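Balley Security Law Notes
@balleynotes

Thread on the draft citizenship-stripping bill in Usetska. The second reading is due in December and the published text differs from the ministry's summary on several points.

Article 4 lets the interior minister revoke citizenship from a dual national convicted of taking part in a foreign armed group. The summary says "convicted by a court". The bill says "convicted or subject to a final order", and a final order can be administrative. 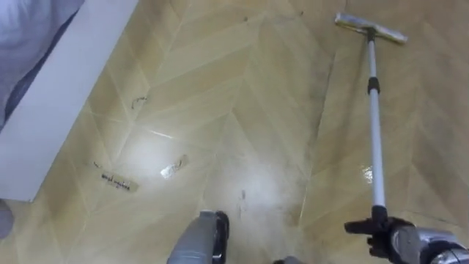 The appeal window is 10 days from the date the order is issued. It does not run from the date the person is told. Someone held abroad could lose the right to appeal before any letter reaches them.

Fesia passed a similar law with a longer window and has used it in over 5 cases. Its courts sent 2 of them back because notice had not been properly served. The Usetska draft copies the Fesian wording on service almost line for line.

Statelessness: Article 7 bars revocation if it would leave a person with no nationality. The test is whether the minister "has grounds to believe" another nationality exists. No document from the other state is required.

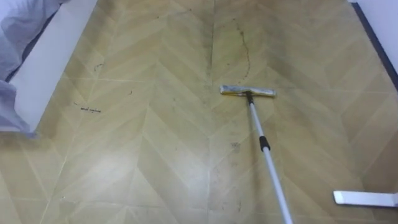
Children are dealt with in a single clause. A parent's loss of citizenship does not pass to a child already registered. For a child born abroad and not yet registered, the draft is silent. The Mittal Centre raised this in its written submission and the committee has not replied to it.

Cost estimate attached to the bill: none for legal aid.
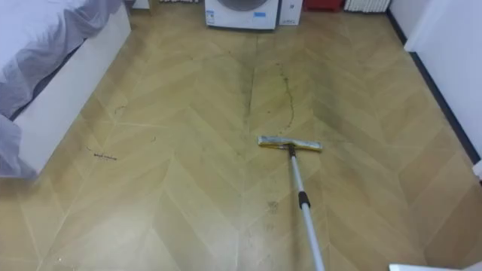 Balley Security Law Notes
@balleynotes

Amendments close at 5 pm tomorrow. Two are tabled so far, both on Article 4. I will post the wording of each once the clerk's office puts up the numbered versions.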